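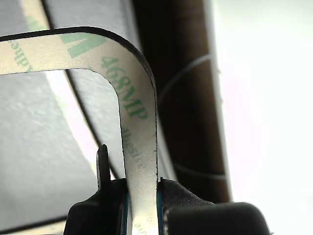
Donivach sign shop moves to bigger space, adds tape counter

A Donivach sign and nameplate shop has moved into a larger unit on Ngata Street and now sells adhesive transfer tape by the yard to walk-in customers.

Astik Signs opened the new space in November. The shop makes door plates, equipment labels and small display panels, and most of that work is put together with transfer tape, a thin layer of adhesive that comes on a paper liner. The tape is pressed onto the back of a part, the liner is peeled away, and the part is ready to stick.

Owner Yulan Qin said customers had been asking for the tape for years, mainly people who wanted to put a plate back up after painting a wall.

"They would come in for one strip and we would cut it off whatever was on the bench," Qin said. "It got to the point where we were stopping work to do it. Now there is a counter and a price list."

The counter carries 5 widths. The narrowest is meant for edge trim and small lettering, and the widest will cover a full door panel in one pass. Customers can buy a cut length or a whole roll, and the shop will apply the tape to a customer's own part for a small fee while they wait.

Xuelian Zheng, who runs the cutting room, will also teach a short evening class on mounting signs at home. It lasts 60 minutes and covers cleaning the surface, laying the tape without bubbles and peeling the liner.

Zheng said the last step is where most beginners have trouble. Pulling the liner straight up can lift the adhesive with it, especially at a corner. She tells people to fold the liner back on itself and pull it low and slow - and to press the tape down hard before they start.

"If the corner comes up, put it down, rub it again and try from the other end," she said. "Don't pick at it with a knife. You will scratch the plate."

The class costs $40, with tape and a blank plate included. It starts at 6 p.m. and places can be booked at the counter.

The shop had been in a shared building on the Buvotport road, where large sheets had to be carried up a flight of stairs. The new unit is on the ground floor, with a loading door at the back and a separate room for painting. Qin said the old address will keep taking deliveries until the end of the lease, but orders should be picked up from Ngata Street.

Astik Signs is at 3119 Ngata Street. Parking is behind the building, next to the loading door.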